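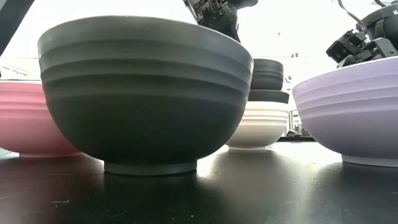
Call for Poll Workers: Wistalthorpe Municipal Election

The Wistalthorpe Election Office invites applications from residents who wish to serve as poll workers in the coming municipal election. A total of 158 positions are open across 23 polling places, including the Plitport ferry hall and the Krūmiņa Street school.

Duties
Poll workers set up voting booths, check names against the voter list, hand out ballots, direct voters to the correct line and help close the polling place. Presiding officers also sign the ballot record and deliver sealed materials to the Election Office.

Who may apply
Applicants must be registered to vote in Wistalthorpe. Residents aged 17 may apply as student assistants with the written consent of a parent or guardian. Candidates, their close relatives and paid campaign staff are not eligible. Members of political parties may apply but must state their party on the form.

Hours and training
The working day begins at 5:30 a.m. and ends when the presiding officer releases the team. All appointees must attend one training session in August. Training is paid at the same hourly rate as election day service.

How to apply
Forms are available at the front counter of the Election Office, 798 Wakero Avenue, and at all branch libraries. Completed forms must be returned to the counter with proof of address. Applicants will be notified of their assignment by mail.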